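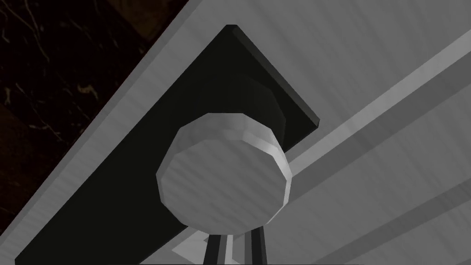
J'ai fini de passer tous mes mots de passe du navigateur vers Grallard. J'avais promis à plusieurs personnes de noter les étapes, donc je les mets ici à la suite. C'est long, lisez ce qui vous concerne.

Point de départ : des identifiants enregistrés dans deux navigateurs, un vieux fichier tableur et un carnet. Le carnet était le plus à jour des quatre.

Étape 1. Avant toute chose, mettre à jour le navigateur et l'application Grallard. Avec l'ancienne version de l'application, le menu Importer n'est pas au même endroit et il manque le choix du séparateur.

Étape 2. Créer le compte Grallard. On demande une adresse mail et une phrase principale. Prenez une adresse à laquelle vous aurez encore accès dans cinq ans. Pas celle du travail, pas celle du fournisseur d'accès.

Pour la phrase principale, j'ai pris cinq mots sans rapport entre eux, en minuscules, avec des espaces. Les accents sont acceptés mais je les évite. Le jour où on doit la taper sur un clavier étranger, on est content.

Étape 3. À la fin de l'inscription, Grallard affiche un code de secours. Il ne s'affiche qu'une fois. Je l'ai recopié à la main sur deux feuilles, une chez moi, une chez ma sœur. Ne faites pas de capture d'écran, elle part toute seule dans la galerie synchronisée.

Étape 4. Exporter depuis le navigateur. Paramètres, Mots de passe, les trois petits points, Exporter. Il redemande le mot de passe de la session de l'ordinateur. Le résultat est un fichier CSV, donc du texte lisible par n'importe qui.

Enregistrez-le sur le bureau, surtout pas dans un dossier synchronisé. Chez moi le dossier Documents est synchronisé par défaut et je ne m'en suis aperçue qu'au deuxième essai. J'ai dû aller vider la corbeille en ligne.

Étape 5. Ne pas ouvrir le CSV dans le tableur pour « vérifier ». Le tableur transforme tout ce qui ressemble à un nombre. Un mot de passe qui commence par un zéro perd son zéro, et si on enregistre par-dessus c'est fichu. Un éditeur de texte simple suffit.

Étape 6. Dans Grallard : Réglages, Importer, Fichier CSV, séparateur virgule. Il affiche un aperçu avec les colonnes. Vérifiez que « url » va bien dans Site et « username » dans Identifiant. Chez moi il avait mis la note à la place du mot de passe pour le second navigateur.

Résultat du premier import : 693 entrées. Je ne pensais pas avoir autant de comptes. Une bonne partie était des doublons, le même site avec et sans www.

La version gratuite s'arrête à 1000 entrées. Si vous importez deux navigateurs l'un après l'autre sans nettoyer, vous pouvez buter dessus. Dans ce cas l'import s'arrête et un message en gris apparaît en bas de la fenêtre, facile à rater.

Donc dans l'ordre : import du premier navigateur, nettoyage, import du second, nettoyage. Et pas les deux d'un coup comme j'avais commencé à le faire.

Étape 7. Les doublons. Outils, Rechercher les doublons. Grallard propose de fusionner quand l'identifiant et le mot de passe sont identiques. Quand le mot de passe diffère, il laisse les deux et c'est à vous de tester.

Pour tester, j'ouvrais une fenêtre privée, j'essayais le plus récent, puis l'autre. Attention aux sites qui bloquent au bout de trois essais. Ma mutuelle m'a bloquée et il a fallu attendre un courrier papier.

Étape 8. Supprimer le CSV, vider la corbeille, redémarrer. Vérifier aussi le dossier Téléchargements, il y traînait une première version chez moi.

Étape 9. Désactiver l'enregistrement dans le navigateur. Si on ne le fait pas, les deux proposent de remplir le formulaire en même temps et on finit par enregistrer un nouveau mot de passe du mauvais côté. C'est le souci de Belmiro Abreu, qui m'a écrit en message privé. Il a décoché la case et ça s'est calmé.

Étape 10. Effacer les mots de passe restés dans le navigateur. J'ai attendu deux semaines avant de le faire, le temps d'être sûre que rien ne manquait. Il manquait la box et l'imprimante, qui n'ont pas de vraie adresse de site. Je les ai ajoutées à la main.

Passons au téléphone. Installer l'application, se connecter, puis Réglages du téléphone, Mots de passe, Remplissage automatique, cocher Grallard et décocher l'autre. Le nom des menus change un peu selon les marques.

Par défaut le coffre se verrouille après 60 secondes. C'est court quand on passe d'une application à l'autre. J'ai mis cinq minutes sur le téléphone et laissé la valeur d'origine sur l'ordinateur du bureau.

L'empreinte digitale déverrouille le coffre mais ne remplace pas la phrase principale. L'application la redemande après chaque redémarrage du téléphone. C'est aussi une façon de ne pas l'oublier.

Question de Gülizar Demirtaş : est-ce qu'on met aussi les codes à usage unique dans Grallard ? C'est possible, il y a un champ pour ça. Moi je les garde dans une application à part. Si quelqu'un entre dans le coffre, il n'a pas tout.

Par contre, la double validation pour Grallard lui-même, oui, activez-la. Et imprimez les codes de récupération. Le téléphone qui tombe dans l'évier, ça arrive.

Question de Carolina Brandão : peut-on partager une entrée avec son mari sans lui donner tout le coffre ? Oui, avec un dossier partagé. On crée le dossier, on invite par mail, et la personne doit avoir son propre compte. L'invitation expire, donc prévenez-la avant.

Dans le dossier partagé je n'ai mis que l'électricité, l'eau, la box et le compte Ristgate pour les films. Quand on change un mot de passe d'un côté, il change de l'autre à la synchronisation suivante. Si ça ne bouge pas, tirer la liste vers le bas.

Un cas pénible : mon espace client chez Rüegg. Leur page de connexion est en deux temps, l'identifiant d'abord, le mot de passe sur la page suivante. Grallard remplit le premier et s'arrête. Il faut cliquer à nouveau dans le champ et choisir l'entrée.

Et leur formulaire coupe les mots de passe trop longs sans le dire. J'en avais généré un très long, il était accepté à la création et refusé à la connexion. J'en ai refait un plus court et c'est passé. Si un mot de passe tout neuf ne marche pas, pensez à ça.

Les notes sécurisées sont limitées à 4000 caractères. Suffisant pour un numéro de contrat ou une clé de licence. Pour des textes plus longs il faut couper en deux notes – ce n'est pas très pratique.

Je n'ai pas changé tous mes mots de passe d'un coup. J'ai commencé par la boîte mail, puis la banque, puis les impôts. Le reste, je le fais quand je me connecte au site. Les vieux forums, je supprime le compte quand il y a un bouton pour.

Le tableau de bord montre les mots de passe réutilisés en orange. J'en avais un qui servait depuis l'époque du lycée, avec des variantes. Ceux-là je les ai traités en priorité, un soir, avec du thé.

Correction pour l'étape 6 : Graça Cordeiro me signale que si le navigateur est en français, la colonne peut s'appeler « nom d'utilisateur ». Grallard ne la reconnaît pas et il faut la choisir dans la liste déroulante. Merci à elle.

Autre correction : sur tablette, le menu Importer n'existe pas du tout. Il faut passer par un ordinateur, même emprunté. Dans ce cas, effacez bien le fichier et déconnectez-vous avant de le rendre.

Pour la sauvegarde, je fais un export chiffré une fois par trimestre sur une clé USB. Réglages, Exporter, choisir « chiffré » et pas « CSV ». Le prochain est prévu en septembre. Il demande un mot de passe pour le fichier, j'utilise une autre phrase, notée sur la même feuille que le code de secours.

Il me reste le vieux tableur à reprendre, ligne par ligne, la moitié des sites n'existe plus. Si vous êtes bloqué à une étape, mettez le numéro de l'étape dans votre réponse et le nom du navigateur, je regarde ce soir après 20 h.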